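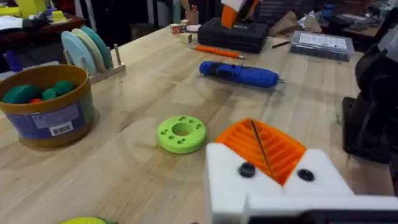 Nneka Ugwu

Right, so you've matched with someone and you've got no idea what to say. I've been there - my first 53 opening messages were all some version of "hey, how's your week?" and six people wrote back. Six! Two of those wanted to sell me a gym membership.

Start by reading the whole profile, including the dull bits at the bottom. Pick one thing you're curious about and ask about it. If he's put "I make a decent curry", ask which one and who taught him. Keep it to two lines. Save your own curry story for when he replies.
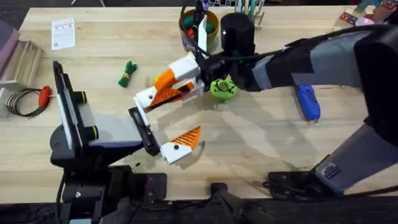
By Nneka Ugwu | 22/11/2019

Once you're chatting, don't let it drag on. I once swapped messages with a lovely man for 11 weeks and by the time we met up in October we'd used up everything we had to say (we sat there reading the menu to each other). These days I suggest a coffee after a few days of good chat.

Give a place and a time when you ask. "Fancy a coffee at Duvier, about four?" is much easier to answer than "we should meet up sometime". If they can't make it and don't offer another time, leave it there and go back to your matches. Tell a friend where you'll be, too, and text her when you're home.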